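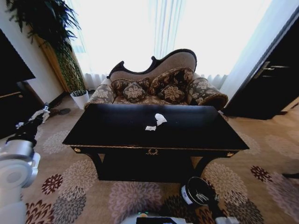 Oldřich Beneš asked whether a table counts as cleared if the paper is gone but the cushions behind it are still leaning every which way. For this set it does. The table and the settee are scored separately, and the notes below say how.

Home | Docs | Rooms | Downloads | Contact

# Kotberg Front Room Tidying Set

Notes on light tidying in furnished sitting rooms: small litter on tabletops, cushions on settees, curtains and carpet nearby. The set is kept by the Ima project.

## Contents

- 900 short written records, one per tidying task
- 400 still pictures of rooms and furniture
- 8 room layouts
- `labels.csv`, with one row per record

## What the tasks cover

**Tabletops.** Scraps of paper, usually crumpled, on a console or coffee table. The task is to pick up every scrap and put it in the bin. Glossy black tops are kept in their own group, `dark_gloss`. White paper is easy to spot on them, but so is window glare, and the early labels mixed the two up.

**Settees.** Straightening cushions against the backrest. Large cushions go at the back and small ones in front. Patterned covers are listed by main color and by pattern (`floral`, `stripe`, `plain`).

**Floor.** Anything dropped on the carpet between the table and the seat. Flat pieces under a table with curved legs are marked `under`, even if part of the piece sticks out.

## Label fields

| Field | Meaning |
|---|---|
| `room` | layout number |
| `surface` | table, seat or floor |
| `item` | paper, cushion, other |
| `size` | small or large, compared with other items on the same surface |
| `done` | yes, no, partial |

`partial` means at least one item was left. A torn scrap counts as two items if the pieces are not touching.

## Known problems

- Rooms with sheer curtains were mostly recorded in daylight. Evening records are thin.
- Layout 5 has two rows for the same settee under different names ("chaise" and "sofa"). Use "settee" for both.
- Drawer pulls and other gold trim were labeled `other` in the first release. They are part of the furniture and were removed in August.
- Bolster arms were sometimes labeled as cushions. The Drillness copy of the labels still has this mistake.

## Use

Free for study and teaching. Please name the Ima project. Corrections go to the Kopecký list; it is read on Saturday, so replies can take a week.

Shares: 8 | Comments: 5

Recent items

- Kotberg Dining Room Set, first notes
- Cushion names and sizes
- Changes to the `under` label
- Curtains, blinds and shades: a word list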